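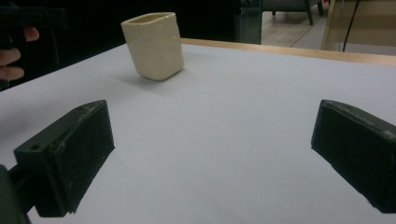 Cream-colored ceramic cup on a white tabletop.

Pimer Bevar Transfer Turntable: Review

11 shares | 9 comments

The Krasniqi Music Library holds a lending collection of vinyl records, many of which have never been issued on a streaming service and probably never will be. Members regularly ask which turntable they should buy to make digital copies of similar records at home, for personal listening. The Library does not sell equipment and has no arrangement with any manufacturer. It does, from time to time, buy a product at the ordinary retail price and report on it. The Pimer Bevar was bought in this way for $300.

The Bevar is a belt-driven, two-speed turntable with a built-in phono stage and a USB output. It is supplied with a cartridge already fitted, a felt mat, a hinged dust cover, a USB cable and a license for Triltby, the recording program that Pimer recommends for use with it. Speakers are not included. The turntable may be connected to a stereo system in the usual way, and the USB output continues to work while it is.

Setting Up

Assembly took less than half an hour. The belt must be looped over the motor pulley through an opening in the platter, the counterweight attached, and the tracking force set by hand. The printed guide covers all of this clearly, with the exception of the anti-skate dial, which it mentions only in a table of parts. Buyers who have not owned a turntable before may wish to read a general guide to the subject first.

The feet are not adjustable. On a level shelf this caused no difficulty. On an older cabinet in the reading room, the platter sat slightly off level and had to be corrected with card under one corner. At this price, adjustable feet are a reasonable expectation.

Sound Quality

Over the course of the review, 108 albums were played and transferred. They included orchestral recordings, spoken word, a good deal of hard rock from the 1970s, and several privately pressed folk records in poor condition.

Played directly through a stereo system, the Bevar gives a warm and slightly soft sound. Voices and acoustic guitar are well served. Heavier records lose a little of their weight in the low end, and cymbals can become splashy toward the center of a side, where any modest cartridge will struggle. Speed was steady. Sustained piano notes, which tend to expose a wavering motor quickly, held their pitch well at 33 rpm. At 45 rpm a very slight waver could be heard on two singles, although not on others.

The digital transfers are close to what is heard through the speakers, and this is to the credit of the built-in converter. There is a low level of hiss beneath quiet passages. It is lower than the surface noise of most used records and will pass unnoticed on all but the cleanest pressings. Listeners with an external phono stage can switch the internal one off, but the USB output is then disabled. This restriction is not printed on the packaging and deserves to be.

The Triltby Software

The recording program is the weaker half of the package. Triltby records a full side without trouble and shows the input level in a large, readable meter. It then attempts to divide the side into tracks by looking for silence. On studio albums with clear gaps, the results were generally correct. On live albums, and on progressive rock records in which one song runs into the next, it frequently placed a single mark in the wrong place and left the remainder of the side whole. The marks can be moved by hand, although the program does not allow the user to zoom in far enough to do so precisely.

Track names must be typed in or retrieved from an online catalog. The catalog is strong on major label releases and thin on everything else. For the obscure records that are the best reason to own a product of this kind, typing should be expected.

Files can be saved in compressed or lossless form. The Library recommends lossless, with a compressed copy made afterward for a phone or portable player. A tool for removing clicks is also provided. At its lowest setting it is useful and does little harm. At higher settings it dulls drums and plucked strings, and its effect cannot be reversed once the file has been saved. An untouched copy of each side should be kept.

The turntable is recognized by other recording programs, including free ones, and members who already use one are advised to continue with it.

Daily Use

The Bevar is fully manual. The arm does not lift at the end of a side, and a recording left unattended will run on in the final groove until it is stopped. Triltby has a timer that ends the recording but has no control over the turntable itself. The cue lever is well damped and lowers the stylus gently.

The dust cover fits well but cannot stay open at a partial angle, so space is needed behind the shelf. The stylus can be replaced by the owner without tools. Replacements were in stock at the retailer when this review was prepared in April.

Who Should Consider It

The Bevar suits a listener with a moderate collection, some patience, and a number of records that are unavailable in any other form. Those whose shelves consist mainly of well-known albums will find nearly all of them on the streaming services already, in better sound than a home transfer can provide, and would do better to spend the money on a turntable without a USB output and a superior cartridge.

Members are reminded that copies made from Library records are not permitted under the terms of borrowing. The review unit may be heard in the listening room during normal opening hours, and headphones are available at the desk.

Rating: 9 out of 15. Turntable recommended, software recommended with reservations.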